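Search notebook

December 2, 2020

Ziver newsletter test, day 4. Subject line B is ahead by 20 opens out of 1010 sent, so I'm not popping any corks yet!

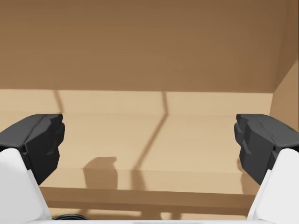

Abrehet thinks the Mosent ad copy is too long, and she's right (I counted four lines before the offer). I'm trying a one-line teaser next, something plain like the tan cardboard inside that box, then the price. Aoi gets the draft tonight. 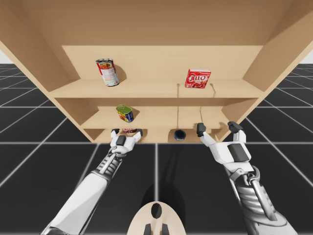
Red Jell-O box and a can on the upper shelf.

Still need Tirnance's logo files!

2 comments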